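Darkon Cell FAQ: Setup, Care and Small Repairs

I look after the Darkon cell, the one that takes old computers apart, and I get the same questions from pretty much everyone who borrows time on it. So I wrote the answers down. If yours isn't covered, leave a note in the Waneck logbook and I'll add it next time I update the page.

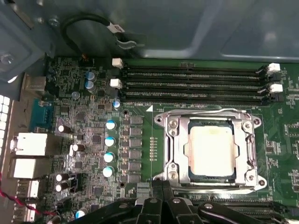
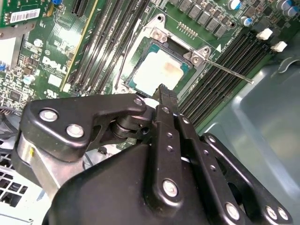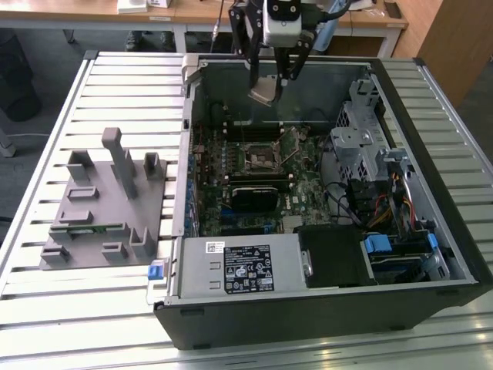
Darkon at work on computer boards: two views from the wrist, then the bench from the fixed camera.

What does the cell do, in one line?

It opens up the processor area of a desktop computer and moves small parts between the case and the fixture. Boards, memory, processors, that kind of thing.

How should I place the case?

On its side, open side up, flat on the slats. Push it toward the right end of the table so the fixture has the left to itself. Then rock it gently with one hand. If it wobbles, you've probably got a cable or a stray screw trapped underneath - go find it before you do anything else.

Do I have to take out the power supply and the drives?

Nope! Leave them where they are. Do unplug the computer from the wall first, please, and tuck the loose power leads away from the socket. A lead that springs back up in the middle of a run is the number one reason I get called over.

Where does the fixture go?

Left side of the table, base plate flat. It's 3D-printed, so it's easy to replace but also easy to snap, and the tall pillar goes first. Lift the thing by its base plate, never by a post. If one of the holders has cracked, don't glue it. I tried that once and the glue left a ridge that tilted every part I put in there (took me most of an afternoon to figure out why). Print a new one from the Kamel folder.

I moved the fixture. Now what?

You have to teach it again. Load the Linex program, bring the gripper over the tall pillar by hand at the slow setting, save that point, then do the same at two corners of the base plate. The whole business takes me 13 minutes when I don't get distracted. Don't try to nudge the old numbers until it looks right. It'll look right and still be off by enough to bend something.

How often do the fingers need attention?

I check the bolts and pivots every morning, and I do a proper service every 600 cycles. For the service I wipe down both fingers, look over the ridges on the tips, snug up the pivot screws and run the open and close test. A loose pivot feels like a tiny click if you wiggle the fingertip sideways. Once you've felt it you'll know it forever.

There's gray goo on the fingertips. Is that bad?

It's thermal paste, and it gets everywhere. Wipe it off with a lint-free cloth and 99 percent alcohol, and let the tips dry before the next run. The cheap diluted stuff takes ages to dry and I'm not patient enough for it. Do the ridges with a soft toothbrush. Paste in the ridges makes small parts stick when the fingers open, and then they drop somewhere you didn't plan.

The gripper missed the retention lever. What should I check?

Go in this order:

Did somebody bump the case? Put it back against the stop and try again.

Is the wrist camera clean? A fingerprint on the lens will throw it off.

Is it the right board profile? The lever doesn't sit at the same angle to the camera on every approach, and the wrong profile will send the finger right past it.

If it misses after all that, check for a bent fingertip. I keep 2 spare sets in the drawer marked Darkon, and you're welcome to use one as long as you write it down.

Can I reach in while it's running?

No. Hit pause, wait for the arm to settle, then reach in. And keep your sleeves clear of the wrist cable, which likes to catch on cuffs.

What about the wrist cable - does it wear out?

It does, mostly where it leaves the housing. Leave enough slack for a full turn of the wrist, but not so much that it droops into the case. I swapped the last one in April and put the old one in the scrap bin, so please stop fishing it out to use as a spare.

How do I leave the cell when I'm done?

Fingers open, arm parked high, slats brushed off. Small screws love the grooves between the slats, and a magnet on a stick gets them out quickly. Then write your cycle count in the logbook so I know when the next service is due.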